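Aklow couple's reality show returns for a second series

Usteo is delighted to announce that Villanueva: At Home, the fly-on-the-wall show that follows the pop duo Villanueva through married life, will be back on screens in April.
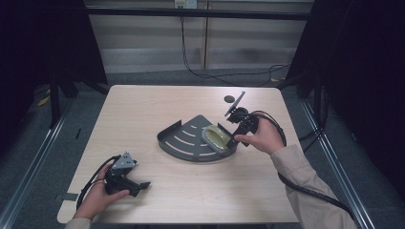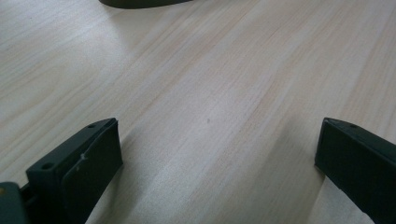

The new series has nine episodes and picks up the morning after the pair's surprise wedding in Aklow, with both families still in the house and the press already at the gate. Much of it plays out around the kitchen table, and we love those late-night talks – pale wood, grain running across the top, much like the table shown here, and two very famous people arguing over the guest list! Viewers will also see them rehearse for their comeback show at the Jisora, where all 2522 seats have gone.

The first series drew more than 3000 messages from fans, and 78 of them are read out by the couple in the opening episode. Some are very funny, one or two had the crew in tears, and the duo answer every one themselves.

Episode one starts at 9 pm on Usteo, with the rest following weekly.

Comments (3)

popmad_jen
Yesss, been waiting for this. Please tell me the mother-in-law is back

Torvill78
Didn't get Jisora tickets so this will have to do.

k.l.
Will it be on catch-up? I work evenings.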